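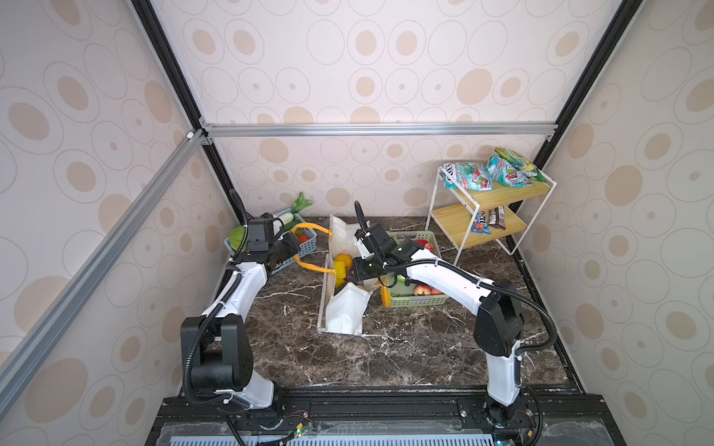 Do you budget the arms first and the workcell after? One budget line covers both, and the workcell share gets fixed before anyone asks for arm quotes.

Breakdown for a two-arm cell at Gultavell: arms, grippers, base rail, enclosure, cabling, spares. Cabling was underquoted in both bids. Hose and cable routing over a moving joint is a wear item — price it as one.

Spares: 2 gripper units per cell, on the shelf at handover. Flangate quoted one. Lorna Ogilvie sent it back.

Grocery sorting needs test stock too. Produce, snack bags, baskets, cloth boxes. Produce gets replaced weekly, so it goes under operating cost. We set 200 dollars a month and review it in September.

Enclosure: get the beam and post dimensions in writing before ordering. Our first drawing missed the shelf rack and the reach study had to be rerun. Niall Mowat billed the rerun to engineering hours.

Support contract runs to 2027. Renewal is priced per arm, not per cell. Check that clause before adding a second station.

Grarkon bid is due next. Same template, same line order.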